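Démonter un vieux PC avec un bras robotisé : nos conseils avant de sortir la carte bleue

Prusero loue depuis juin un kit de démontage pour ateliers de réparation : un bras, une pince, un logiciel, 263 euros par mois, engagement d'un an. La brochure promet que l'appareil « libère le technicien ». Je demande à voir. Je l'ai gardé 20 jours sur l'établi et voici ce que j'en retiens.

Débranchez la tour et appuyez sur le bouton de marche avant toute chose. Le mode d'emploi n'en parle qu'en annexe, ce qui est un peu léger.

Ôtez le panneau latéral et couchez la tour vous-même. Le bras ne le fera pas.

Dégagez les câbles avant de lancer un cycle. Les nappes d'alimentation sont l'ennemi de toutes les pinces, celle-ci comprise. Un collier de serrage à deux centimes rend plus de services que le module « détection souple », facturé en supplément. 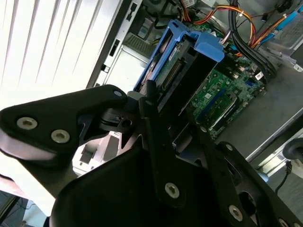 Pour les disques durs, repérez d'abord comment le berceau se libère : languette, glissière ou vis, chaque constructeur a sa lubie. Notez-le au feutre sur un ruban de masquage, collé au châssis. Débranchez les données et l'alimentation à la main, en tirant sur la fiche, jamais sur le fil.

La mémoire, je la retire aux doigts. On écarte les clips, la barrette se soulève, c'est fini. Kazuhiro Fukuda, qui m'a formé au logiciel pour le compte de Prusero, assure qu'un réglage d'effort bien fait suffit. Peut-être. Il m'a fallu 2 soirées pour le trouver, et il fallait le reprendre au modèle de boîtier suivant.

Côté entretien, resserrez les vis de la pince à la clé six pans chaque semaine, et soufflez la poussière hors des articulations.

Faut-il le louer ? Avec 300 tours identiques à vider, faites le calcul. Pour un atelier qui voit passer un peu de tout, gardez un bon tournevis et demandez un essai sans engagement. On me l'a refusé au premier appel, accordé au second.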